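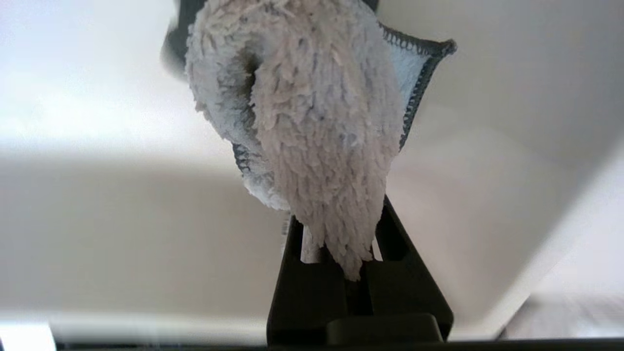
By Skirketti, children's page writer at Birkett

Have you ever stroked a cleaning cloth and thought it felt a bit like a sheep? A shaggy cloth like this one is made from something called microfibre, and I think it is one of the cleverest things you'll find in a bathroom (and I have looked in a lot of bathrooms!).

"Micro" means very, very small. Each curly tuft is a bundle of threads, and every one of those threads is much thinner than a hair from your head. Lots of thin threads mean lots of tiny gaps between them, and water loves to creep into tiny gaps. Now turn the cloth over. The back is flat and smooth, and the stitching along the edge stops it all coming undone. 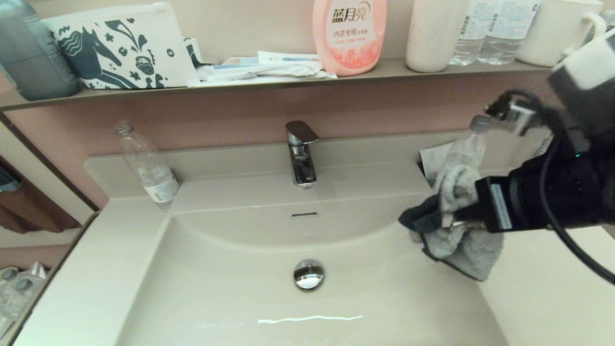
A sink is a lovely place to try one out, as sinks get splashed all day long by people washing their hands and brushing their teeth. Ask a grown-up first, then wipe slowly round the basin, and don't forget the tap, where drips leave chalky little spots when they dry. Can you see your face in the shiny metal? It will look very wide and silly, I'm afraid.

When you have finished, rinse the cloth, give it a good squeeze and hang it up somewhere airy until it is dry.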